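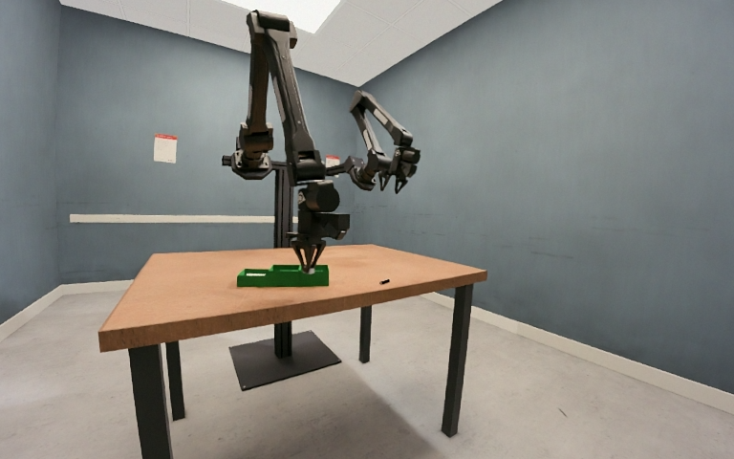 Chapter 2
How a Shop Keeps Its Stock

Before we can speak about prices, profit or planning, we have to look at something very simple: goods that are waiting. A sack of flour in the back room of a bakery is waiting. So is a carton of light bulbs on a shelf, or a half-sewn coat in a workshop. All of these goods have been paid for, or will have to be paid for soon, and none of them has yet brought any money to the owner. In this book we call them stock. Some readers will know the word inventory, and in most American companies it is the more common one. We use both words with the same meaning.

In Chapter 1 we followed a small shop, Clamen, through its first year. Clamen sells kitchen goods in a town called Moura. At the end of that chapter the owner had money problems, although the sales were good, and we left the question open. Now we return to it. The reason was in the back room. The shop had bought too much of what moved slowly and too little of what moved fast, and for several months the money was sitting on the shelves in the form of baking pans.

This chapter explains how such a situation can be seen early. You will need only addition, subtraction and division. The harder methods come in Chapter 5, and students who have already studied statistics may be impatient with us here. We ask them to stay, because many mistakes in real shops are made on this simple level.

2.1 Three kinds of stock

It is usual to divide stock into three kinds. Raw materials are the things that a business buys in order to change them into something else. Work in progress means goods on which the work has begun but is not complete. Finished goods are ready for sale. A shop like Clamen has almost only finished goods. A bakery has all three, and the second kind lives for a few hours only – dough cannot wait until Thursday.

The kind of stock decides how we count it. Finished goods are counted in pieces, and this is easy if the pieces are in their boxes. Raw materials are often weighed. Work in progress is the most difficult, as two coats on the same rack can be at very different stages. One has only its sleeves, the other needs only buttons. The accountant must give a value to each of them, and two honest accountants may give two different values.

There is also a group of things which look like stock and are not. The cash register, the shelves and the delivery van belong to the business, but the business does not intend to sell them. They are equipment, and we will treat them in Chapter 7. A shop that sells cash registers is in another position, of course. For this shop the same object is stock when it stands in the storeroom and equipment when it stands on the counter.
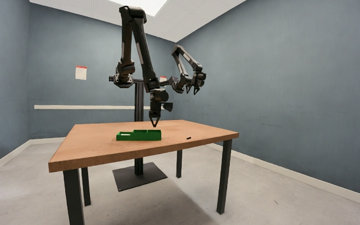

Why does a shop need to keep stock, when it could order each item after a customer asks for it? Customers want most everyday goods at once, and suppliers need time to deliver, so the stock fills the time between the two.

The length of this time is called the lead time. It begins on the day the order is sent and ends when the goods are on the shelf, ready for sale. Please notice the last words. Many beginners stop the clock when the truck arrives. But the cartons must still be opened, checked and marked with a price, and in a small shop this work may take as long as the delivery itself.

2.2 The stock record

The oldest form of stock record is a card. Each product has its own card, and on it are written the date, the quantity that came in, the quantity that went out, and the balance. Most shops today use a computer program for this, but the program shows the same four columns. In our exercises we use a program with the name Kodex. You do not need to own it. All the tables can be made with pencil and paper, and we recommend that you make at least the first one in this way.

Let us take the wholesale company Skosomus, from which Clamen buys its glasses. At the beginning of January the record at Skosomus showed 1,522 water glasses. During the month 790 were sold and none came in. The balance is therefore 732. When the workers counted the shelves, however, they found 50 fewer, that is, 682.

The difference between the record and the shelf is called shrinkage. The word sounds as if the goods had become smaller, and students sometimes smile at it, but it is the normal term. Shrinkage has several causes. Glasses break and the breakage is not written down. A carton is delivered with fewer pieces than the invoice says. Somebody types a wrong number. And goods are stolen, by customers or by staff. The record alone cannot tell us which of these causes is the true one. It tells us only where to begin asking.

What should be done with the record after the count? It has to be corrected to the number on the shelf, and the correction must be written as a separate line with its own date. It is a bad habit to erase the old balance and put the new one in its place. After a year of such erasing, the record looks perfect and teaches us nothing.
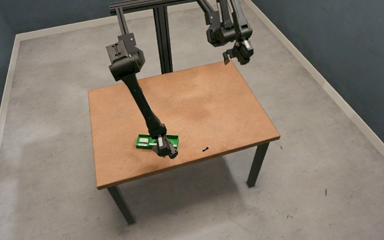

Chapter 2 How a Shop Keeps Its Stock 50

2.3 Fast goods and slow goods

Now we can come back to the baking pans. To know if a product is fast or slow, we compare what was sold in a period with what was kept on average in the same period. The result is called stock turnover. If a shop sells 120 pans in a year and keeps 60 of them on average, the turnover is two. If it sells 120 and keeps 10, the turnover is twelve.

A high number is often welcome, but it is not always a sign of good management. It can also mean that the shelf is empty too often and that customers go to another store. For this reason we never read the turnover alone. We read it together with the lead time, and in the next section we will put both of them into one table for Clamen, beginning with the pans and the glasses.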